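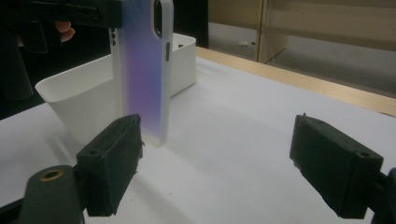

Gradient phone case

A gradient phone case is a slim protective shell whose back panel passes from one color into another, often with a translucent finish. A common form has a white rim and a back that runs from pale lavender through violet-pink to a frosted, nearly white end, with a tall rounded cutout for the camera and a long slot in the side for a button.

Claims

Sellers tend to describe such cases as shockproof, non-yellowing and "military grade." These terms are seldom tied to a named test. The accessory firm Brader advertised its Domau line as surviving 600 drops but did not give the height, the surface or the number of cases used. Corina Reisinger, who reviewed the claim in November, called it "a number without an experiment."

Resistance to yellowing is also doubtful. Tinted panels may only make the change harder to see.

Fit

A listing that names 54 compatible phones should be read with care. Camera openings differ between models of nearly the same size, and a case that snaps on may still cover part of a lens.

See also: Bumper case; Screen protector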